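Putting the notes from our student project in one place, as a few people on the course asked what we have been doing since May. Long thread. Mute me if you only follow for the bike stuff.

The project is a second-year group project. The brief from the department was one line: pick a repair job that people do by hand and get an arm to do part of it. We picked desktop computers.

We called it Skernum. It was the name of a folder on the shared drive and it stuck. The software that decides what the arm does next is called Kvaran, which was also a folder.

The job is split into stages. Take the side panel off, take parts out, put parts back. We do the side panel ourselves with a screwdriver. The arm does the rest, or is meant to.

So far it has three parts to deal with: a memory stick, an expansion card and a hard drive in its caddy. Memory is the hardest. The drive is the one we thought would be easy, so we left it until last, and that was a mistake.

Some background on the computers. They come from Finero, a firm in town that clears out offices and sells on what still works. They let us have a batch of old towers on the understanding that we return the metal for scrap.

They are all office machines of much the same kind, but they are not all the same inside. Cables run where somebody once decided they should run. On one of ours the power leads had been tied right across the drive bay. The arm has no opinion on cable ties, so we cut them before it starts.

We lay the tower on its side with the open side up. Early on we tried it standing, as it would be under a desk. The arm could reach, but everything it let go of fell sideways. On its side, gravity does some of the work.

Next to the tower there is a printed plate with holders on it. The idea is that a part which comes out has a known place to go, so the arm can find it again without looking. The plate took more time than any other piece of hardware we made. Version one warped. Version two was fine but the slots were too tight. We are on version five.

If you are doing anything similar: print one slot on its own first and try the part in it. We printed whole plates, each one overnight, to find out that one slot was wrong.

Now the drive. The caddy is a plastic tray that holds the hard drive and slides into the bay. A person does it without thinking. You tip it a bit, get the front edge in, feel it settle and push.
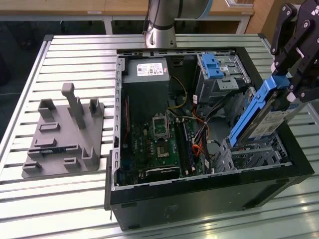
The tipping is the whole problem. Our first program came straight down and straight in, and the caddy caught on the edge of the bay nearly every time. When we put in an angle, it went better at once. When we put in too much angle, it caught on the other side.

We tried to work out the right angle from measurements and gave up. In the end one of us moved the arm through the motion by hand, over and over, and we saved the runs. We have 700 of those now across all the parts, most of them for the drive and the memory.

Not all of them are good. We went through the lot and threw some out, mostly ones where the person had stopped halfway to get a better grip. Kvaran had started copying the stop. It would get the caddy to the mouth of the bay, wait, and then carry on as if nothing had happened.

The fingers were another long argument. The first gripper we used had two flat pads. It held the caddy well enough but the caddy could swing between the pads like a door. Changing to jointed fingers fixed most of that. It brought more cables and more things to set up in the morning.

Setting up takes around 11 minutes if nobody has moved the table. If somebody has moved the table it takes most of the lab slot. We have put tape on the floor.

On force. The arm can tell when it is pushing against something, but only roughly, and a caddy that is going in properly also pushes back. We set the limit low at first and it stopped on good runs. We set it higher and it cracked the corner of a caddy. It is now somewhere between the two, and we wrote the value on the whiteboard so that people would stop changing it.

Things I would do differently, in no order.

Label the towers on day one. We had weeks of results where we could not say which machine they came from, and it matters, as the bays are a little different.

Take the processor out of every machine before you begin, if it isn't part of the job. They are easy to damage and we had a use for them elsewhere.

Keep a paper log by the arm. We had a very good online form and people did not fill it in. The exercise book gets filled in.

Agree who is allowed to press stop. The answer is everyone. We had a silly ten days when people thought they ought to ask first.

Somebody asked about the competition. Yes, we are entering the Lisulska, in the student class. You get a table, a power socket and 2 hours, and they hand you a machine you have not seen before. The judges score each part that goes in and stays in.

The machine you have not seen before is what worries us. Nearly all our runs are on the Finero towers. We have borrowed a different make from the library's cupboard and the first tries on it were poor. The memory was all right. The drive bay faces another way and the arm went looking for it in the old place.

What we are doing about it: more runs on the borrowed one, and turning the tower round on the table between runs so that the bay is not always in the same spot. That second change made the results worse for a fortnight and then they got better. I would have liked to know about the fortnight in advance.

A few questions I have had by message, answered here so I don't type them again.

Is it faster than a person? No. It is far slower. I can put a caddy in while the arm is still making up its mind.

Does it plug in the cables? No, and it won't this year. Loose cables are a different sort of problem and two groups before us got stuck on them. We push them out of the way and plug them in ourselves afterwards.

Do the computers still work at the end? We have not been checking that. The score is for parts in the right place. One of the group wants to start switching them on, and I think that is a fair point, but we would need to put the processors back.

Can you have the plate files? Yes, once I have cleaned them up. The current one has some holders we no longer use and a post that was meant for a camera. I will post the link under this thread when it's done.

Can first-years join? Yes. You don't need to know any programming to start. The most useful thing at present is a person with steady hands who will do caddy runs for an hour and write down what went wrong. We meet in the downstairs lab from 4 pm and there is usually someone there until they lock up.

Next job is the expansion card on the borrowed machine. It sits under a metal clip that our towers don't have, so we need to decide whether the arm opens the clip or we do. I'd say we do. Will add to this when we have tried it.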